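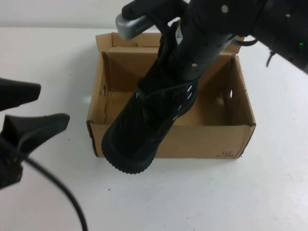
1/ Shoe clear-out, day one. Getting the black high-tops boxed up before I change my mind about them again.

2/ Background for new followers: I'm moving to Gurkimstead in April and the hallway there is the size of a tea towel. The shoe mountain cannot come with me.

3/ I love this sort of box for shoes. Plain brown cardboard, hand holes in both sides, so you can carry the thing down the stairs without hugging it to your chest and feeling for each step with your foot!

4/ Chunky soles go at the bottom, always. I did it the other way round last time and squashed a pair of suede flats so badly they still look startled.

5/ Someone asked about stuffing. I put balled-up socks in the toes (the socks have to travel anyway) and tuck the laces inside, otherwise everything knits itself together by the time you unpack.

6/ Current target is 11 pairs down to 7. My old Kilto walking boots are safe. The silver Vogler heels, worn once, to a wedding, for the length of one buffet... less safe.

7/ Also found a receipt from 2000 in the toe of a wellie. I've moved house 5 times with that wellie.

8/ Right, kettle on, then sandals. If anyone wants size six jelly shoes with most of the glitter left, shout before teatime, they're going in the charity bag tonight.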